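Notes on the bag-handling set from the Trasside returns room. Maintained by Agnes Moffat; complaints go to me first, then to Malachy Quinlan at Grosedora.

## What's in it

- 873 episodes, two arms, one cloth bag per episode
- 19 episodes marked `bad_grasp`, kept on purpose
- views from above the table and from the wrist

## Why I'm wary of it

Grosedora's pitch to management was that the arms would "free up" the folding table. There are 11 of us on that table. So far the work has moved sideways: somebody still sorts, somebody still checks seams, and somebody now restarts the arms.

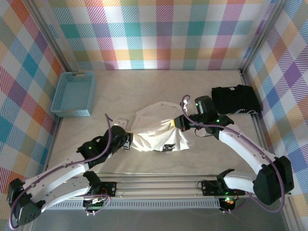
The March plan promised 900 episodes and a decision on shifts. We got neither. I'd ask anyone who trains on this set to remember that a folder on the floor handles a bag while talking, and notices a torn strap by feel. None of that is in the labels.

## Known problems

- `success` means the script finished. It says nothing about whether you'd ship the bag.
- White cloth on a pale surface is hard to segment. Check your masks by eye.
- No timing data for people was collected, so please don't publish a speed comparison. 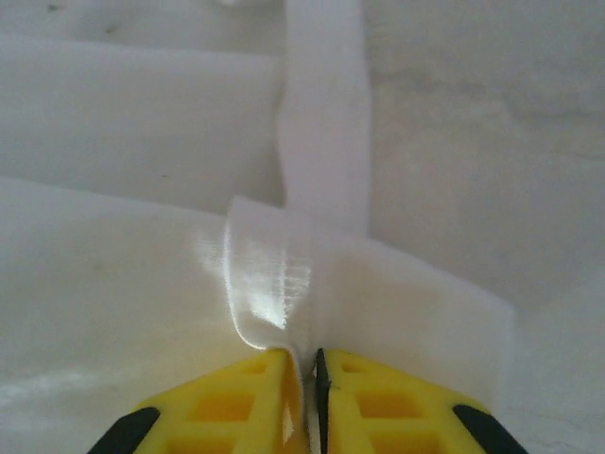
*Wrist view: a fold of white fabric pinched between the yellow fingers.*

## Use

Fine for grasp research. I would not use it to plan staffing, and I've asked Malachy to put that in the contract wording. Still waiting.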